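# Ornen backup says "complete" but the texts are missing, 2647 of them

**posted by pk_latenight, June 2019**

Hi all. Trying to pull everything off an old Android before it dies for good. Battery swells up, screen has a dead strip down one side, so I figure I have maybe a week with it.

Using Ornen on the desktop, the free version. It sees the phone fine. Contacts came over, call log came over, photos all there. Then messages. Phone itself says 2647 in the one thread I care about (my brother, mostly, and I need the dates for an insurance thing). Ornen exports the thread and I get the last few months and then nothing. No error. Green check mark, "complete".

Tried so far:

- different cable
- USB debugging off and on again
- reinstalled Ornen, twice
- export as PDF instead of CSV, same cutoff

I'm doing all this standing at the counter between orders, sorry if I left something out. 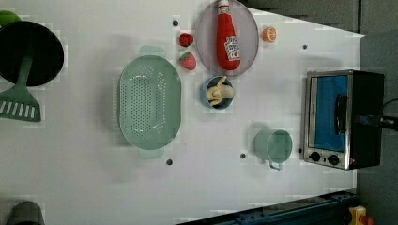

Thandeka Dlamini already told me in the other thread that it's probably the default messaging app and not the cable, and to check whether the old texts live in a seperate archive before I go buying anything. I looked. There's an "Archived" folder but it only has spam in it. So is it the app or is it Ornen? And if I pay for the full version does it get the rest, or do I just get the same green check mark for money?

Phone is not rooted. Would rather not.

---

**Thandeka Dlamini**

OK so the archive folder isn't what I meant, my fault, I was typing fast. Some messaging apps keep older stuff in their own database and only pass the recent part to the system one. Ornen reads the system one. It reads to the end, finds no more, says complete. From its side that's true.

What I would do, in this order:

1. Plug it in and leave it alone for a while. Don't let it get hot. With a swollen battery I wouldn't leave the room either, and don't put it under anything.
2. Go into the messaging app settings, look for its own backup or export. Might be under "Chats" or "Storage" or just "Advanced". Every version moves it.
3. Save that to the SD card if you have one, otherwise to the computer. Not to the phone only!!
4. Then set the plain stock texting app as default, wait for it to say it's done importing, and run Ornen again. On mine the import took 3 hours and looked frozen for most of it.

Don't do 4 before 2. I've seen the switch drop picture messages.

About the insurance part, ask them what format they'll take before you spend the week on it. Mine wanted the phone number and full date on every line and the Ornen PDF only puts the date at the top of each day. The CSV has it per message. Times in the CSV are UTC though, so a late night text shows up as the next day. Caught me out.

Paid version: adds deleted items and some reports. Wont read a different database, as far as I know.

---

**swapmeet_ray**

just use Uketti, it gets everything

---

**g.tolliver**

Uketti does not get everything, it wants root for messages on anything past Android 8. Says so on their download page, small print.

One more thing to check. Is there a setting in the app for deleting old messages? Mine was on by default, it trims a thread once it hits a limit. If the phone still shows you the full number and you can scroll up to the old ones then you're fine, they're there. If the counter says 2647 but scrolling stops at the same date Ornen stops at, then the counter is just stale and they might be gone from the phone. Scroll first. Takes 2 minutes and tells you which problem you've got.

If they're there and nothing exports, screenshots of just the dates you need. Ugly but my claims person took them. I did 8 pages that way, with the contact's number showing on the first one.

---

**pk_latenight**

Scrolled. They're all there, goes right back to the first one. Found the export under Advanced, running it now to the SD card. Stock app after that. Will post which version when it finishes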